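Do you really need to wash your sheets that often?

Every spring, usually in May when the windows finally open, I get the urge to question some household rule I have followed for years without checking. Last time it was the one about changing your toothbrush. This time it's laundry, and I blame the bottle of Purkex fabric rinse my sister left at my place.

The label says it "resets" fabric. I read that word several times. Resets it to what? Cotton doesn't have a factory setting. There's a number on the back too, 762 "active freshness points", with a tiny star next to it that leads nowhere. I looked for the footnote on the cap, under the cap and on the website. If somebody can tell me what a freshness point is, my inbox is open.

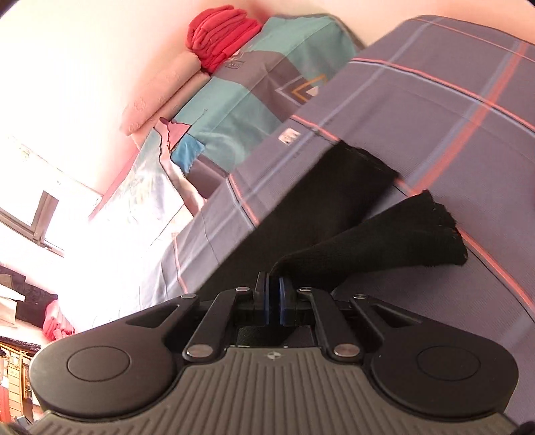
Then there's the schedule. Purkex wants you to do bedding every 5 days, with a double dose for anything "heavily slept in". Patmont, who make a rival powder, say seven days. The little card that came with my Ollon duvet cover says to wash it "as needed" and otherwise leave it alone, and I notice that Ollon is the only one of the three that doesn't sell soap.

I'm not saying don't wash your sheets. I wash mine, and if you sweat a lot or let the dog up or have allergies you should probably do it more often than I do. What I object to is a company picking the number and then selling me the stuff I need to keep up with it.

Where the money goes

I kept receipts for a while, which I don't recommend as a hobby. The fancy rinse runs out fast because the cap is huge and the fill line is near the top of it. I started using a third of a cap, then none. My towels got thirstier, if anything. I put one on the guest hook without a word and asked my sister later if she'd noticed a difference, and she said the towel was "fine, why?" One towel and one sister isn't a study, I know. Still, Purkex says its own claims come from 4,000 happy homes, and I'd like to hear how happy was measured and who did the asking.

The sweater problem

Knits are where the advice gets really silly. A Patmont leaflet told me to wash wool after every second wear. My grandmother wore the same cardigan most of the winter and hung it by the back door on cold nights, and it outlived two washing machines. I've ruined three sweaters in my life and all of them died in the wash. None of them died of being worn.

So now I air them, brush them off, spot clean the cuffs and leave it at that until they smell like something. It takes less time - and I don't have damp wool lying over every chair in the apartment.

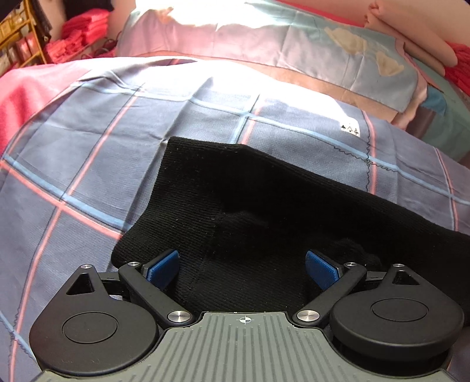
What about the expensive machine?

A reader wrote in to ask if the Dumitrescu washer with the steam cycle is worth 1,245 dollars. I haven't owned one, so take this for what it is. The brochure spends two pages on the steam and one line on the rinse, and it's the rinse I care about. Ask the store how long the door seal is covered and what a new one costs. Ask if the quick cycle gets the soap out of a full load of towels. If the answer is a video about steam, I'd keep the washer you have and clean the filter.

I still have most of that Purkex bottle, by the way. It smells like a dentist's waiting room and it's free to whoever wants to come get it.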